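Flemwood Opens Its Hand-Teaching Line to Outside Trainees

PLALTAU, February 19, 2020 – Flemwood is opening the doors of its robot teaching workshop in Plaltau to people from outside the company, and we could not be happier about it! Starting this spring, 30 trainees from local shops and packaging plants will learn how to show a robot a job by doing it themselves, with their own hands, through remote control.

The program is called Husar. A trainee puts on a pair of sensor gloves, stands at a station next to the cell, and moves. The robot's fingers follow. Every run is recorded, and when enough good runs have been collected, the robot is given the same task to try without anyone in the gloves.

Most of the work so far has been done on one plain job: picking parts off a conveyor and putting them in a bin. It sounds easy until you try it through someone else's fingers. Trainees have to learn how far to open the hand before coming down, how to bring the thumb in under control, and how to deal with a part that arrives turned a little to one side. Since the workshop began in November, the Plaltau team has recorded 3,898 runs, and 2,000 of them have been accepted for training.

The conveyor station has a green belt, a five-fingered hand and a blue bin below. Trainees start there with a square white block that has a large round hole through the middle – a shape that leaves them free to choose between gripping the outside edges and hooking a finger through the center.
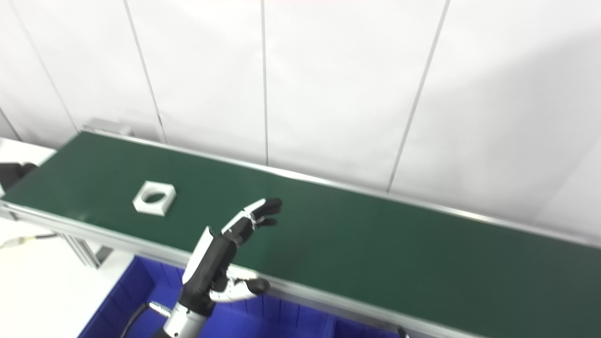
Paula Matei remarked that the first hour is always the hardest, as new people tend to move the way they would with their own hands, fast and without thinking, and the robot then learns all of their hurry along with the task. She would like to see trainees slow down near the part and speed up again once it is held, and she keeps the early runs so that people can look back at them a week later.

Rejected runs will get more attention in the new program too. A run in which the grip slips and the trainee recovers is often worth keeping, and the Husar software, developed with our partners at Jukeck, now lets the trainee mark the moment of recovery right from the station. We have wanted that button for a long time.

No programming background is needed. Each trainee will spend 30 hours at the stations, spread over several weeks, and will take home a full set of their own recordings. Employers may send up to two people each. Sign-up is open now at the Flemwood front desk in Plaltau, and visitors who just want to try the gloves are welcome on any open workshop afternoon.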